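The foam block situation

We bought the blocks for the nephew, who is 2 and came to stay in March. He looked at them, looked at us, and spent the visit with a saucepan lid. The blocks have been ours ever since.

I should say they are foam, which matters a great deal at six in the morning when you stand on one. The old set from Vemance was proper beech and I have a toe that still predicts rain.

They live on the grey speckled stone by the curtain, where I had planned to put a fruit bowl. Every time I walk past with the kettle I move one. Two blues go on top of each other, slightly skew, and I tell myself that I'll straighten them once the tea's made.

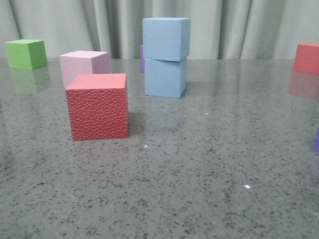
On not building anything

The bag claimed you could make up to 6 different animals. I have made a wall, and a shorter wall. The red one at the front has a pebbly, honeycomb sort of finish that is oddly pleasant to press with a thumb while on hold to the gas people, and I now have a favourite, a sentence I didn't expect to type at my age.

Spreading them out is easier than stacking them and takes no balance at all, so naturally that's how they tend to end up. The green gets sent to the back by the curtain. The pink hides behind the red and I leave it there – it seems to want the privacy.
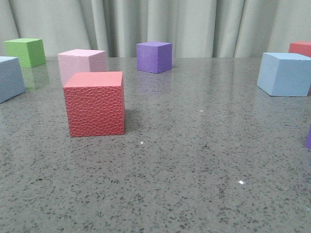 Andor Szűcs
Writer and reluctant tidier, Flistov

My last post, on descaling, had 1,454 readers, most of whom wanted to know about the curtain. It came from Greseo, it was too long, and I took it up myself with iron-on tape. Please stop writing in.

As for the blocks, there is a lidded basket in the hall meant for exactly this sort of thing. It is full of scarves. I'll do the scarves next.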